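Home Features Food & Drink Archive Subscribe

The Long Lunch Returns to Fistville

For most of the past decade, the midday meal in Fistville was eaten standing up. Offices shortened their breaks, the cafeteria at the Dewulf mill closed, and the bakeries along the river turned to wrapped sandwiches. The town now has 16 lunchrooms serving a full meal at noon, and several of them open on Saturday as well.

The change began with Ratus, a dining room of 40 seats founded by Lies Jansen, who trained as a school cook. Its menu is limited to soup, one main dish and stewed fruit. Guests share tables, and no reservations are taken.

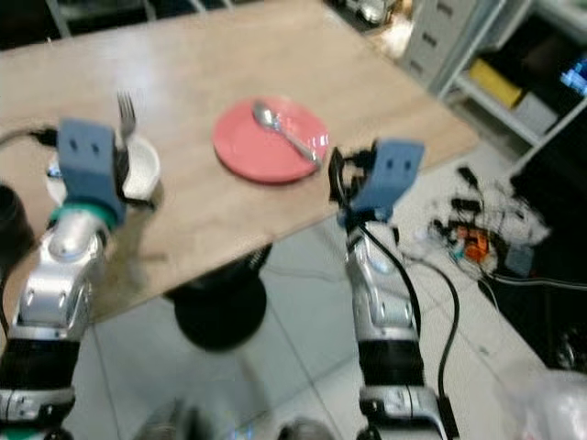

A spoon on a round plate, with a small white bowl and a fork to the left.

Ms. Jansen holds that a fixed menu is what keeps the price within reach of retired residents and apprentices alike. "People do not need a choice every day," she says. "They need an hour." Ratus served 3,000 lunches in March, its busiest month so far. 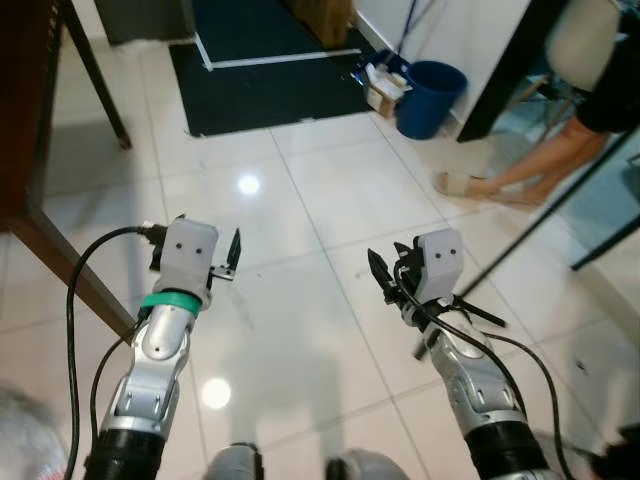 Larger employers have taken note. Dimetti, which makes window fittings on the north side of town, extended its lunch break last year and now pays part of the cost of a meal for its staff. The firm reports that the afternoon shift starts on time more often than before – a result its managers did not expect.

Rents remain a concern. Two lunchrooms on the market square have leases that end next spring, and their owners are in talks with the town over the use of the former mill cafeteria.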